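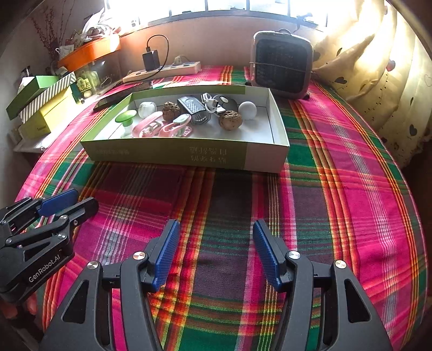
*Green and white box, plaid cloth.*

# Keep the box

18/10/2021

Writing this fast before I lose my nerve and my lunch break.

I'm tired of being told to throw things out. Tired of the shows, the checklists, the friend who went to a weekend workshop and came back with opinions on my kitchen. Decluttering used to be something you did before moving. Now it's a personality. And a business, a big one, which is the part that bugs me most, you pay somebody to tell you that you own too much and then they sell you matching bins.

Our building had one of these sessions in April. Flyer in the lobby, free coffee, a woman from a company called Jitano with a very good haircut. Her rule: if you haven't touched it in 2 years, it goes. Everybody nodded. I nodded! Went home and filled a bag.

Here is what was in the bag, as far as I remember. Phone cord. A cookie tin of buttons. The little hex key that came with the bed. Lamp shade ring. Some keys.

Guess what I needed by the end of the month. The bed started to wobble, and the hex key was in a landfill. A new one is cheap, sure. A trip to the store, a pack of a dozen sizes in a plastic shell, eleven of which I'll never use. So now I own more than I did before I got tidy. Great system.

The 2-year rule is made up. That's my problem with it. It sounds like science and it's just a number. A fire extinguisher fails the 2-year rule. So does a good suit. So does my birth certificate. 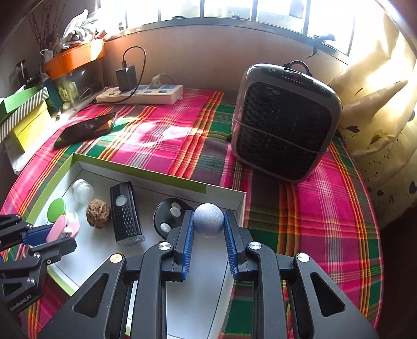

## Who gets to be a minimalist

This is the part people get mad about so I'll say it quick.

Owning nothing is easy if you can buy everything again tomorrow. The clean white apartment with one chair has a credit card behind it. My neighbor Khanyisile Ngubane grew up in a house where jars got washed and string went in a drawer, and she says the drawer was the hardware store, the sewing shop and the toy store. Her mother wasn't "attached to objects." She was good at math.

I have the same kind of people in my family. My grandfather saved bent nails and straightened them on the back step. You could call that sad. I thought it was magic, and the fence is still up.

Then somebody comes along and calls this clutter. Worse, they call it a problem with your feelings. You're holding on to the past, you're afraid of the future. Maybe I'm just holding on to a spare lid. Sometimes a lid is for a jar.

Yes, I know. Hoarding is real and it hurts people, and I'm not talking about that. If you can't get to your stove, please ask for help, and ignore some guy typing with a sandwich in his hand. I mean the normal amount. A drawer, a shelf, a box under the bed. There's a lot of room between one box and a house you can't walk through, and the tidy people talk like it's a slope with grease on it.

Bernd Lindemann read a draft of this and told me I was being unfair, that his place is calmer now and he sleeps better. Fine. I believe him. He also borrowed my tape measure, my pliers and my good scissors since then, so his calm is being stored at my house.

Thats my whole argument really. The stuff doesn't go away. It goes to the neighbor, or the dump, or back to the store to be made again and shipped again.

## Kids and junk

One more thing then I have to go.

Give a kid a toy that does one thing and it gets boring by dinner. Give a kid odds and ends and you can read a whole newspaper. Caps turn into plates, hats, money, wheels, planets. No instructions. Naledi Motaung runs the after-school room down the block and the parents keep donating bright new plastic sets, still sealed. Very kind. The kids open them, and then go fight over the scrap bin.

I don't think you can buy that. People try. I saw a "loose parts" kit online, wood rings and smooth pebbles in a cotton bag, priced like shoes. Pebbles! They sell pebbles to the people who threw out thier buttons.

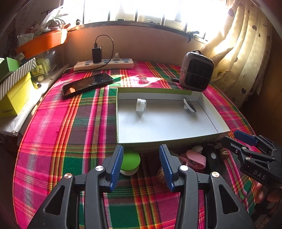 ## So what do I want

Not much. No manifesto.

Stop making folks feel dirty for keeping a few things. Stop putting a timer on a hex key. If you run one of these workshops, spend half of it on fixing and lending, and maybe bring a box people can take from as well as one they drop into. Our lobby could use a shelf like that. I asked the manager. He's thinking about it. He's been thinking about it since summer.

And if you're standing over a trash bag right now with something small in your hand, no idea what it goes to, put it back in the box. Worst case, it sits there. It isn't eating anything.

Out of time. If anyone has a spare hex key, I'm on the third floor.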